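TALK NOTES: "WHAT GOES IN THE CASE"
Small Storage Evening, May 12, 2022
Slot: 20 minutes including questions. Leave time for questions. You never do.

OPENING

Say hello. Wait for the chairs to stop scraping.

Start with the confession: I own more than 80 dollars' worth of drawer dividers and my pens live in a mug. Pause for laugh. If no laugh, go straight on, do not explain the mug.

Tonight is small stuff. Blocks, lids, bottles, the thing that came with the other thing. Furniture people get the magazines. We get the bit under the sofa.

Thank Kauko Riihimäki for the room and for lending me the clicker. Give back the clicker.

PART ONE: THE CASE

Everybody buys the case first. Silver, handle on top, a latch that makes a good noise. You feel like a person who delivers diamonds. Then you get it home and have to think of something to put in it.

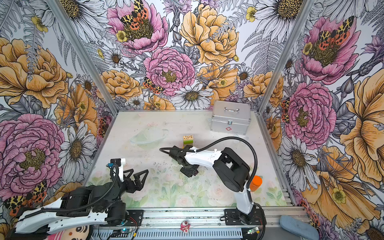

Ask the room: who has a first-aid box at home? Hands up. Who has first aid in it? Watch the hands go down. Mine held batteries and one birthday candle for years.

Point to make: a red cross on the front is a promise to whoever opens it in a hurry. If you fill that case with toys, cover the cross or pick a different case. (Bohdan Didenko will want to argue this. Let him have a minute, then move on.)

Second point: the clear bowl. Love a clear bowl. You can see what's in it, and you can also lose the bowl itself on a pale table. I have put my elbow in one.

PART TWO: THE MIDDLE OF THE TABLE

Slow down here. You rushed this in November.

Things drift to the middle. You clear the edges because you need somewhere for your coffee, and the middle fills up with whatever was too dull to put away and too good to throw out.

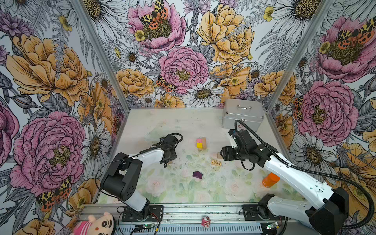 Blocks in the middle, bottle on its side, case at the back.

Read out the Clisari rule from the handout: sort by where it lives, then by what it is. Color comes last, if it comes at all. Color is for people whose blocks all arrived on the same day.

Mention the wallpaper. Someone will ask about it anyway. Peonies, daisies, spotted moths. My view is that loud walls make small things harder to find, and my other view is that I would have it in my kitchen tomorrow.

Bottles: stand them up. An orange bottle lying down is a bottle about to be under something.

PART THREE: ODD ONES OUT

Any set of blocks you didn't buy yourself is really three sets. There will be painted ones and plain ones, and then a tile with a cartoon on it that belongs to a game whose box left years ago.
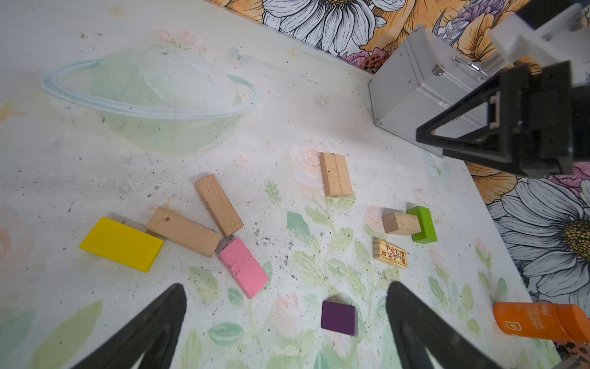
Do the Halász test. Pick up the odd piece and name the thing it goes with. Nine seconds. If you can't, it goes in the odd tin. One tin per household. I've seen a house with 19 tins and they were lovely people, but you couldn't sit down.

Plain wooden blocks get sorted by length. Short with short. Please don't stack them in the case on end, they fall over the first time you lift the handle and you'll hear it all the way down the stairs.

Wipe the painted ones. Gray smudges come off with a damp cloth, or they don't, and then you have a gray and pink block.

If running late, skip the bit about Omance trays. If running early, do the bit about Omance trays, but leave out the price.

QUESTIONS

Likely: "What about puzzles?" Answer: I don't do puzzles.

Likely: "Do I need labels?" Answer: only if you live with other people.

Handouts are on the chair by the door. The Itside sign-up sheet goes around with a pen tied to it. Bring string.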